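5. Folding and stacking

Before you start, clear yourself a good stretch of table – more than you think you'll want – and keep the finished pile well to one side.

1. Lay the garment flat and smooth it out from the middle with your palms.
2. Fold it into a broad, low shape.
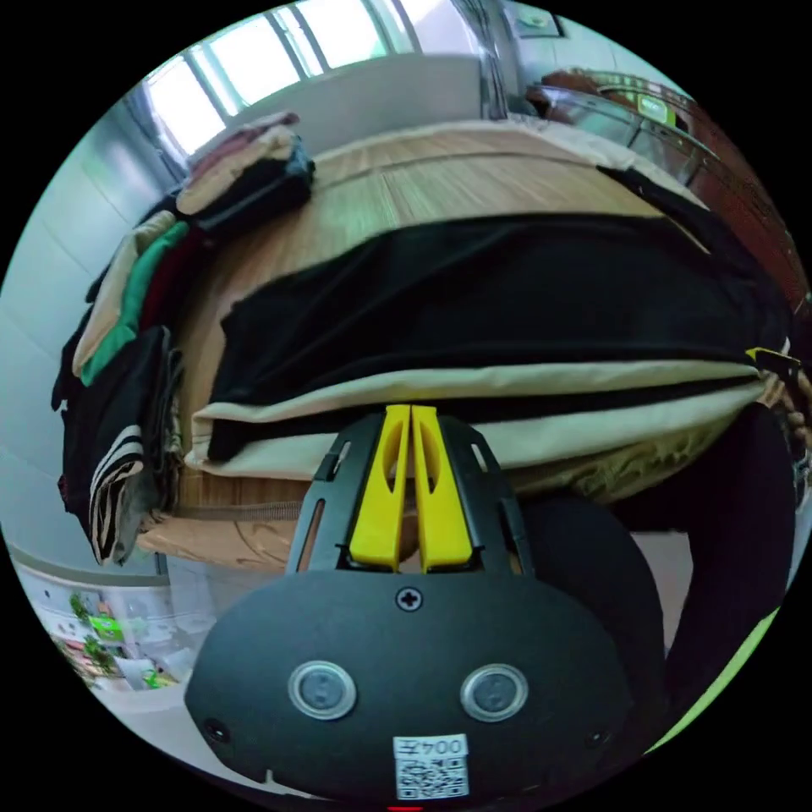 Fig. 5: Folded garment in the middle of the table, stack to the left.

3. Lift it with both hands and add it to the stack.

Note: Do let heavy knits rest for 20 minutes first, bless them.

Caution: Keep sleeves from dangling, or the whole pile may slide.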